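CALL FOR PARTICIPANTS
Hand Demonstration Study, Previco Manipulation Research Group, Cullinane Building, Wusetville

The Previco Manipulation Research Group invites adults to take part in a study on how robots can learn everyday tasks from people. Participants handle household items while wearing a sensor rig on the hand. The recordings are used to train a control policy, which is then tested on a robot arm at our Istton site.

An earlier phase of the study found that policies trained on varied demonstrations -- different people, different ways of holding the same item -- coped better with unfamiliar items than policies trained on the work of one person. The present phase will test this result with a larger group. We are seeking 37 participants.

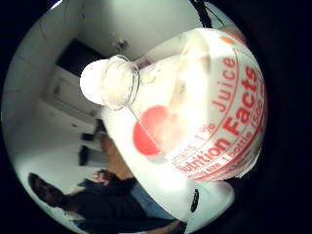
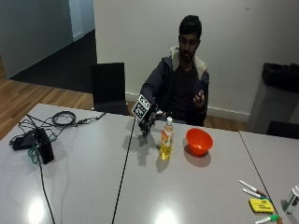

Bottle handling in the study room. First picture: a juice bottle held in a gloved hand. Second picture: the hand-mounted rig and its marker, worn at the table.

What is involved

Each participant attends 2 sessions of 30 minutes. Tasks include reaching, lifting, tilting and setting down common items such as bottles and bowls. Most of the work is done seated. A researcher will fit the rig and remain present throughout. Short rests are provided between tasks, and participants may withdraw at any time without giving a reason.

Who may apply

Applicants must be 18 or older and have full use of at least one hand. No technical background is required. Persons with a current hand or wrist injury are asked not to apply -- they may register for a later phase.

Data and consent

Video and hand motion are recorded. Written consent is obtained before the first session. Names are stored apart from recordings.

How to apply

Applications are accepted until the end of February. Please write to Uriel Godoy, Study Coordinator, at the Cullinane Building, stating your age and preferred hand. Sessions begin no later than 4 p.m.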